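Ticket 542: gripper closes but arm waits forever at "confirm part" (packing bench, Kostby site)
Status: open, back with us

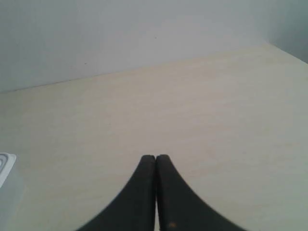
So the arm still stops at the same step, and I've now spent most of a shift standing next to it, so let me write down everything while it's fresh. I'm the one who used to pack this bench by hand, by the way, so forgive me if I use the wrong words for things (the Grundex manual has a word for everything and I've learned maybe half of them).

What happens: the arm goes to pick, the fingers close, and then it just sits. The screen says "confirm part" and wants somebody to press the green button. I press it, it carries on, and a few picks later it asks again. Before the June update it only asked when it had really missed one.

What I tried first: power off, wait, power on. No change. Then I ran the empty close test from the Joranham checklist, with nothing between the fingers, and the controller told me it was holding a part. Well, it wasn't! Ran it again to be sure and got 3 false "part held" messages in 7 tries. That felt like a clue, so I wrote the grip width down each time and put the numbers in the shared sheet.

Second thing I tried: wiped the finger pads with a dry cloth and did the zero again from the menu. It behaved nicely right up to lunch and I got very pleased with myself. After lunch, same message.

Reply from Hjaltested support (pasted in so it's all in one place):
"Please check that the closed position was taught with the current fingers fitted. If the fingers were swapped after teaching, the old value is kept and the controller can read a full close as a thin part. Do not raise the grip force to get around this."

Okay, so I asked the night shift and yes, the fingers were changed, and no, the closed position wasn't taught again. It isn't on our changeover sheet. I don't have the login to teach it either, only the maintenance crew does, and they're at the other building until tomorrow. So that's where we're stuck.

Can I add something that maybe belongs in a different ticket? The plan was that one of us looks after 3 benches now instead of packing at one. I like it, my wrists like it even more, and I was one of the people who asked for it. But when this bench wants a button press every few minutes I can't leave it, and the other two end up waiting for me. On the daily report it shows up as "operator delay" and that stings a bit, because the operator is right there pressing the button! Could these stops get their own code, please?

What I need:
Someone with the teach login to redo the closed position on this bench.
A line about it on the changeover sheet (happy to write it myself if you send me the file).
A login for the day operators that covers this one menu, if that's allowed.

Update, end of shift: left the arm paused and packed the last cartons by hand, same as the old days. Slower than I remember. I've taped a note to the screen asking nights to leave it paused and not touch the force setting. Ticket stays open until the empty close test has been run again with the new value.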